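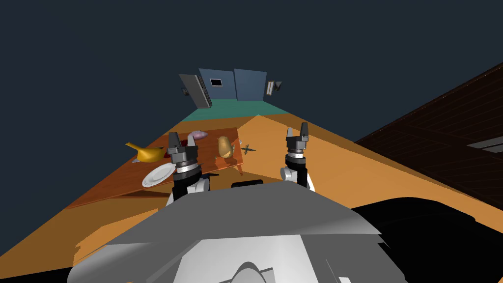
Figure 7.1 A two-armed robot at a tea table in simulation, seen from the robot's own viewpoint. The whole room appears tilted.

Chapter 7
When the Robot Loses Its Place

Before you start
You should already know what a joint angle is and how a camera position is written down (Chapter 3). You will also need the section on stop signals from Chapter 5.

The Cokholm fault
On 4 June 2022 a student group led by Gladys Echeverri was running a table-clearing task on a simulated robot. The robot had two arms, each with a parallel gripper, and its job was to pick up items from a table and put them down again on the same table. The room model was called Cokholm. The control program was Vestach, which the group had used since March without serious trouble.

The run went wrong soon after it began. Vestach kept sending commands to the arms, and the arms kept obeying them, but the pose of the robot's base no longer agreed with the room. The program took the floor to be level under the robot. The camera views showed something else. In Figure 7.1 the floor and furniture slope from lower left to upper right, and the left gripper is up in front of the table while the right one is over bare floor.

No alarm was raised. Each joint was inside its limits. Each motor model reported a normal load. The log for the run holds 3,000 lines, and the word "error" does not occur in any of them. A person looking at the camera views would have known in a moment that something was wrong, but the group had left the run to finish by itself and was reading the log instead.

What the program knew
Vestach worked out where the table was from two pieces of information: the position of the robot's base, and the position of the table in the room file. It read the base position at the start of the run and did not read it again. This is called a fixed-base assumption. It is a fair thing to assume of an arm bolted to a bench. It is a poor thing to assume of a robot that stands on the floor and can be pushed by its own arms.

The group later found that one of the arms had been started in a position that overlapped the edge of another object. When two solid bodies overlap, a physics engine pushes them apart. If the overlap is deep, the push is large. The base took the push and tipped, and from then on every target that Vestach worked out was in the wrong place.

A fault of this kind is called a silent fault. The machine carries on, its own checks pass, and the result is of no use or is dangerous. Silent faults are harder to deal with than a plain stop, and much of this chapter is about turning the first kind into the second.

The view from the gripper
A second camera gave a closer view of one gripper. Since the gripper camera moves with the hand, its picture shows what the fingers are facing.
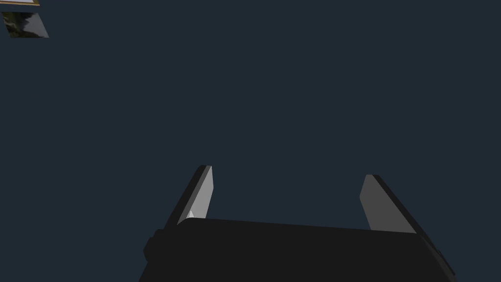 Figure 7.2 Gripper view from the same simulation. The fingers are apart and there is nothing between them.

A gripper view like this one can be used as a check. If the program believes that the hand is at the table, the view should contain some part of the table. In Figure 7.2 there is no table, only plain background and two small objects far off in the upper left corner. A simple test on this picture, made before the fingers are told to close, would be enough to hold the arm and call for help.

Note that the test does not tell us why the table is missing. It does not have to. A safety check should ask a question that has a clear answer, and should stop the machine when the answer is wrong. Finding the cause comes later, with the machine at rest.

Would it matter on a real machine?
In simulation the cost was a lost run. The same program on a real robot would have gone on driving two arms while the body was leaning over. Anyone standing within reach would have been at risk, and so would the robot. For this reason the group did not move to its real machine, a Gillico, until a tilt sensor had been added to the stop circuit. The sensor was a Trummer unit, wired so that it could cut the arm power without asking Vestach first. Section 7.3 gives the wiring.

In this chapter
7.1 Fixed and free bases
7.2 Overlap at the start of a run
7.3 Tilt sensing and the stop circuit
7.4 Using camera views as a check

Key terms
fixed-base assumption, silent fault, overlap, independent stop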